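Skodel small two-tier table: review after 3 months of use

I bought the Skodel two-tier table for small toys, and for no other purpose. I write this at the beginning because many of the reviews I read before buying were from people who put plants on it, or spices, and they were disappointed or happy for reasons which did not help me much. My needs were simple. I wanted a low thing with two levels, white, easy to wipe, where little cars and figurines can stand and be taken away again many times in a day.

I should also say that English is not my first language, so please excuse me if I do not use the correct furniture words.

What you receive

The table comes flat in a carton. There are two white boards, one for the top and one for the lower shelf, then the chrome legs, a bag of screws and one sheet of instructions. The sheet has only drawings. The drawings are clear until the moment when you must decide which side of the board is up, and there they become quite small. I put the lower shelf upside down the first time and had to begin again. If you look closely at both sides of the board before starting, you will find that one side has a slightly smoother finish. That is the side for the toys.

Assembly took me 12 minutes the second time. The first time I did not measure. You need your own screwdriver, a normal cross-head one. The screws go in well and did not strip, but I would advise you to tighten all of them halfway and then go back to each one. When I tightened one corner fully, the opposite corner did not want to meet its hole.

There are small screw holes near the corners of the top which remain visible when everything is finished. They are dark against the white, so you notice them. The firm supplies no caps for this. I thought about filling them with something white and in the end I left them as they are. For a table that is used for playing it makes no difference, but if you are a person who wants a clean surface for a nice room, you should know it before you pay.

The place where it stands

I keep it close to the back wall, a little to the right of the middle. The walls are light grey with a pattern of leaves and grass in a darker grey, and the floor is dark red-brown like marble with white veins. I was afraid that a plain white table would look like something from a dentist. It looks well there. The leaves make the corner soft and the chrome legs catch some light, and the white top is easy to see against the grey.

The floor is smooth, and this brings me to my first small complaint. The legs come without any felt or rubber under them. A table so light will slide if somebody pushes it with one hand. I cut four round pieces from a sheet of felt and glued them, and after that it moved even more easily, which was stupid of me. Thin rubber was the right answer. A small sheet of it costs very little and it should really be in the carton.

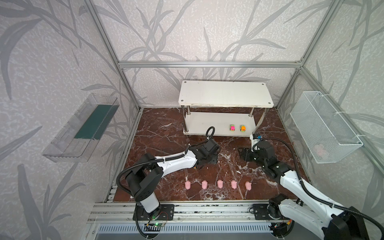

The lower shelf is for me the reason to buy this model and not a simpler one. It sits just above the floor, so it works like a garage. Two little cars can stand side by side on one half and the other half is still free for whatever comes next. I had a pink one and an orange one there for a long time and they never rolled off, although the shelf has no edge at all to stop them. I think the board is simply very level. I checked it once with a marble and the marble stayed where I put it.

The opening between the two levels is high enough for a hand to come in from the front and take a car without touching the top. From the side it is also possible, but the legs are in the way a little. If your toys are tall, for example standing dolls, you will not use the lower level for them. Pigs, cars, small animals, blocks, all of this is good.

About the pigs. I have a group of small pink pigs, all the same, and they live mostly on the floor in front of the table, in a row. They could go on the top and there is space for them. But a row on the floor is a nice thing to begin a game with, and then the table becomes the house or the barn at the end of the road. I have tried several arrangements and this is the one I come back to.

Cleaning

The surface is easy to clean, with one condition. A damp cloth takes away almost everything, also finger marks and the grey traces that toys leave. Do not use the rough side of a sponge. I did this once on the front edge of the top, where hands touch it the most, and this edge now looks a little worn. I cannot say if it is from my sponge or only from use, probably from both. The rest of the top has kept its colour well.

The chrome needs a dry cloth afterwards or you will see the drops. This is normal for chrome and I do not take away a point for it.

Strength

The sheet says the top can carry 2,000 grams. This is not a lot, and some buyers have complained about it. In my opinion it is enough when you respect what the table was made for. I have put all the cars and all the pigs on it together and it did not bend in any way that I could see. I would not put a pot with earth on it, and I would certainly not let a child sit on it. It is a table for toys and it is not a stool. The sheet has a drawing for this too, with a line through it.

After some weeks one of the legs became slightly loose. I turned the screw again and it has been quiet from then on. I now check all of them when I clean, which takes no time.

What I use together with it

A table alone does not keep a corner tidy, so I will mention the other things, also for the people who ask which ones go well with it.

On the right wall I have a white wire basket from Warkmont. It is sold with two hooks, but the hooks did not suit my wall and I fastened the basket with white cable ties. It holds very well like this and the white ties can hardly be noticed beside the white wire. The mesh is fine enough that small toys do not fall out. You can only half see what is inside, and I must sometimes look twice to know if something pink has been left at the bottom. For bigger things I would want a wider mesh.

On the left wall there is a tray of clear plastic with a dark green-blue insert in it, fixed flat against the wall at an angle. It came from Barros, where I also bought the rubber sheet. It is a good tray, but the plastic shines very much and shows every reflection. I would take a matt one if they made it. The angle is useful for me, though I know other people prefer a tray that stands straight.

The cars are from Zellon and they deserve some words, because I tested the table mostly with them. They are small plastic vehicles in strong colours. The one I like best is in two parts, with a green front that lets some light through and a round orange back. On the orange part there is a raised pattern like a swirl, or maybe a rose, I have never decided. It gives the fingers something to hold. On the front there is a light blue band with two cartoon eyes, and these eyes are printed very cleanly. The green plastic is glossy and it does get small scuffs.
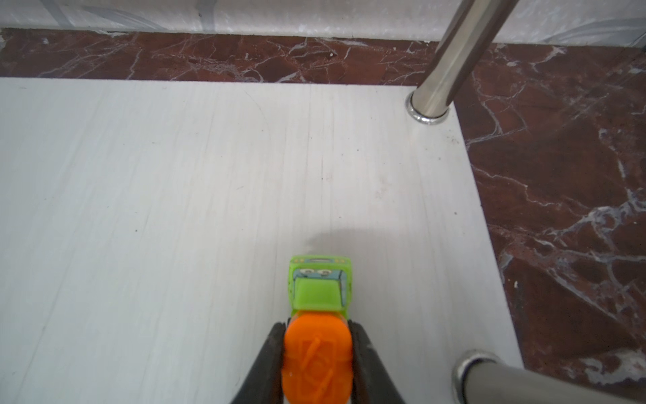 The orange and green car on the white board. The fine grain can be seen well from this close.

As you play with cars like this on a white surface you will get little specks and smudges. Most of them come away with the cloth. A few tiny dark dots did not, and I have stopped fighting with them. A white board will always show more than a grey one. Skodel sells this same table in grey also, and if I bought a second one I would perhaps choose that, although the colours of the cars would not look so bright on it.

One more remark on the surface. The grain is fine and goes in one direction, and you see it but you feel it very little. A car put down on it stays in its place and does not slip. On my old table, which had a shiny top like glass, everything was sliding all the time and each game ended on the floor. I value this more than I expected.

What could be better

The instruction sheet should show the direction of the boards in a larger drawing. There should be rubber pieces for the legs, and some white caps for the holes. The front edge of the top would last longer with a rounded finish, because a straight edge receives every knock. I also wish that the lower shelf could be fixed at a second height, a bit further from the floor. Now it is hard to clean under it. I use a flat brush and I go in from the side.

The carton was too large for what was in it and one corner arrived crushed, but nothing inside was damaged.

I asked the shop about spare screws in November and they sent a small bag without cost. It took some time to arrive. I mention it in case you lose one, they are not a size that I could find in an ordinary shop.

Would I buy it again?

Yes, for the same use. It is a small, light table with a good lower level and a surface where toys stay where they are put. If you need it for heavy things, or if visible screw holes will annoy you every morning, look for another model.

My rating: 4 out of 5. The missing point is for the legs without rubber and for the caps.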